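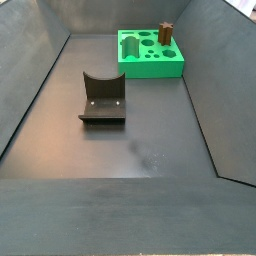
*Open bin with a gray interior.*

## How to Request Time at a Jilbridge Council Meeting

Residents may address the Jilbridge Town Council on any item on the published agenda. The steps apply to regular meetings only. Special sessions follow separate rules, available from the Clerk.

### Before the meeting

1. Read the agenda, which is posted outside the Dorgate Street office and on the town website.
2. Complete the speaker form. Give your full name, your street and the number of the agenda item.
3. Return the form to the Clerk at least 2 hours before the meeting opens.
4. If you wish to submit a written statement as well, limit it to 200 words. Longer statements are returned to the sender.

Requests for the meeting of Sat 11 April should be marked "Hofstetter Room." The main chamber, which seats 194, is closed for repairs until September.

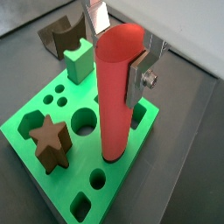

*Red cylinder held upright at a green shape-sorter board.*

### At the meeting

Sign in at the door and take a seat near the aisle. The presiding officer calls speakers in the order in which forms were received. Each speaker has 5 minutes, and unused time may not be given to another person.

Address all remarks to the presiding officer. Members may ask questions once you have finished, but they are not required to reply to yours.

### If your request is declined

The Clerk will state the reason in writing. You may correct the form and file it again before the deadline, or ask for the item to be heard at the next regular meeting.

Questions about this procedure should be directed to Humaira Marwat, Deputy Clerk.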